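News from the Porkgate Repair Morning

Well, what a lovely turnout we had at the Cunulside hall, and thank you to everybody who came along with a toaster under one arm and a cake under the other. We have now looked at 408 items since we began in November, and the kettle has hardly been off in all that time -- the one in the kitchen, I mean, although we have seen plenty of the other sort too.
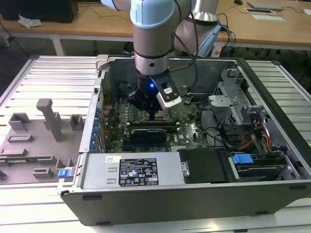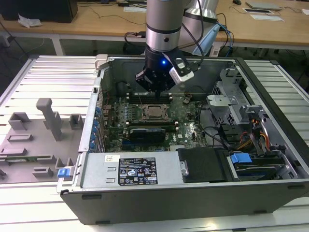 Dell desktop computer, lying on its side and open

A good many of you have asked whether it is worth bringing in an old computer, and the answer is yes, please do, so long as you have saved your photographs and letters somewhere else first. Do bring the power lead as well, and any little screws you have taken out, in an envelope if you can manage it. A big desktop tower like the Dell needs a fair bit of table once it is laid down, so do let us know beforehand and we will keep you a space near the window.

Sewing machines are back at the next session, and the bread from Villalba was so popular that we have ordered 32 loaves this time. Doors open at ten, and entry is still £2, tea included.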